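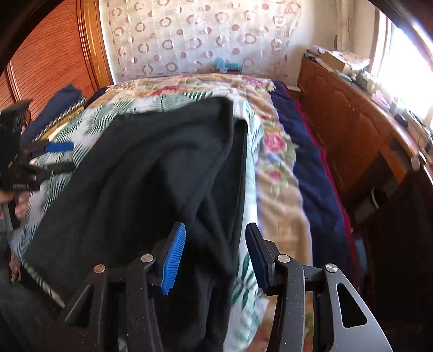

Folding black clothes: your questions
25 November 2023, by Tomos Wynne

Do I need a folding board?
I doubt it. A bed does the job. Gelley sell a board that promises tidy stacks, and I went back to the bed within a fortnight.

Does black fabric really show more creases?
I've never been convinced. It shows more fluff, certainly, so a pale sheet under it may be asking for trouble.

Fold or roll?
Rolling is supposed to save space. In my drawers it saved none – fold anything large in half, smooth it, then fold again.

What about the Wosora folding course?
It costs 65 pounds. You'd be paying to learn what a sleeve is.

Will it stay folded?
Until someone wants the one at the bottom.

Contact Tomos | © 2023 Clilley Home Notes | Back to top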